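Cemley Building, Rurnby Site
Workroom and Bench Area Inspection, Checklist with Comments
Date: 9/19/24 Form revision: 11 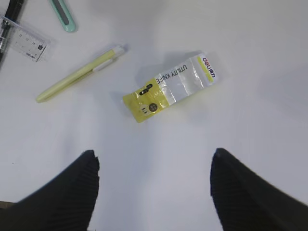 Scope: worktops, lighting, electrical outlets, exits and storage on the ground floor. Ratings are P (pass), A (action needed) and N/A.

1. Work surfaces clean and free of sharp edges: P
Edge trim reglued on two benches after the February inspection. No lifting found.

2. Bench height and leveling feet: A
One bench rocks under hand pressure. Rear left foot to be replaced, Trerko part 359.

3. Lighting at bench level: P
Lowest reading 672 lux, taken at the window end with blinds closed. Site minimum is 500.

4. Outlets, cords and plugs: A
Cover plate cracked beside the sink. Circuit isolated and tagged. Do not reset the breaker until the plate is changed.

5. Power strips connected in series: P
None found.

6. Aisle width: A
Site minimum is 800 mm. Stacked cartons reduce the aisle below this near the supply cabinet. Cartons to go to the Tănase store.

7. Exit doors and signs: P
Both doors open fully. Closer on the east door is slow but latches.

8. Fire extinguisher: P
Gauge in the green, pin and seal in place, tag current.

9. Eyewash station: A
Flow is uneven between the two nozzles. Flush weekly and record on the wall card. Recheck after the filter is changed.

10. Chemical storage: P
Labels legible. Solvents stored below eye level.

11. Compressed gas: N/A

Open items: 2, 4, 6, 9. Item 4 takes priority. Return the signed copy to the site office when all four are closed.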